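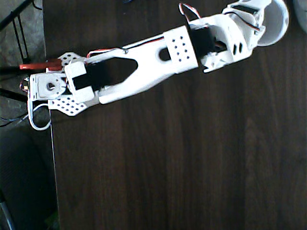 Dark brown tabletop with a faint wood grain and a hazy sheen toward the middle.

How to Get the Haze Off a Dark Tabletop

Dark laminate tables show everything. Dust and finger marks wipe off easily enough, but a cloudy look that comes back an hour after cleaning is usually a film of old cleaner or polish. Spraying more cleaner on it adds to the film. The method below takes it off with dish soap and water.

I use it on a Poltau table in chocolate brown, which was $289 at Drillberg. It should work on any sealed laminate top. Don't use it on oiled or waxed wood, which needs different care.

What you need

Two bowls or small buckets
Mild dish soap with no lotion in it
White vinegar
Three microfiber cloths, one of them kept dry
A soft toothbrush for the edge
A flashlight, or the one on your phone

Wash the cloths without fabric softener first. Softener leaves its own streaks, and on a dark top you will see every one of them. An old 100 percent cotton T-shirt can stand in for the washing cloths, but use microfiber for the drying.

Check that it really is film

Look across the table from a low angle with the light behind it. Some sheen is just the way a satin surface reflects a window. Move your head a foot to the side. Reflected light moves with you. Film stays where it is, and you can usually draw a line through it with a dry fingertip.

If the patch stays put and your finger leaves no line, the surface may be worn or scratched. Washing won't change that.

Step 1. Dust

Clear a working area and go over it with a dry cloth, following the grain. Grit dragged around under a wet cloth makes fine scratches, and fine scratches look a lot like haze.

Step 2. Wash

Put a few drops of dish soap in a bowl of warm water. The water should be comfortable on your hands, near 100 degrees. Wring the cloth until it no longer drips and wipe in long strokes with the grain. Work on a section the width of your forearm, then move on. Rinse the cloth often.

For sticky spots, lay the damp cloth over them for a minute and wipe again. Skip scouring pads and powder cleaners.

Step 3. Rinse

Fill the second bowl with clean water and wipe the whole section again. Most leftover streaks come from skipping this step. If the surface feels tacky, do it twice.

Step 4. Dry

Dry right away with the dry microfiber cloth, again with the grain. Letting the table air dry leaves mineral spots if your water is hard.

Step 5. Vinegar, if needed

Wait 20 minutes and look again from the low angle. If there is still a cloud, mix one tablespoon of white vinegar into two cups of water. Dampen a cloth, wipe, rinse with plain water, and dry. Try it on a small corner first.

I had used Jellero polish on mine for most of a year, and it took two rounds of vinegar water to get back to the bare surface.

The edges

Film and crumbs collect along the edge strip. Use the toothbrush with a little soapy water and very light pressure, then dry it well. Water that sits in the seam can get under the strip and lift it.

Keeping it clear

Wipe with a damp cloth and dry the same day you spill something. Wash with soap once a month. Leave the polish in the cupboard; laminate can't absorb it.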